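Hi all, I'm looking for people who grew up speaking more than one language at home and wouldn't mind talking to me about it. It's for a small study on family nicknames – the silly ones, the ones your grandmother used, the ones you'd die if your coworkers heard. I've collected 227 of them so far and I want a lot more!

You'd come to our place in Gambridge once in July for a chat, plus a short form to fill in beforehand. You don't need to have kept up the second language (mine is terrible). You do need to be over 18 and to have lived with at least one relative who spoke it to you.

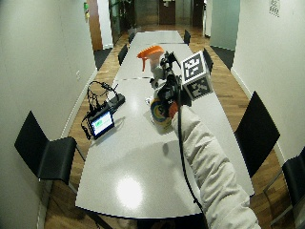
Dimik Language and Family Group, Shawky Building, Room 778

We talk for an hour, sometimes a bit longer if you get going on your cousins. I record the sound only, and real names get changed before anyone else in the group reads a word. Brothers and sisters are welcome to come together, up to 3 at a time – they always disagree about who made up what, and I love that part.

There's a gift card for the Jokelitz bookstore for everybody who takes part. Parking is free after 3 pm.

Write to me through the contact form by 30 Jun 2017 and tell me which languages you had at home and which times suit you.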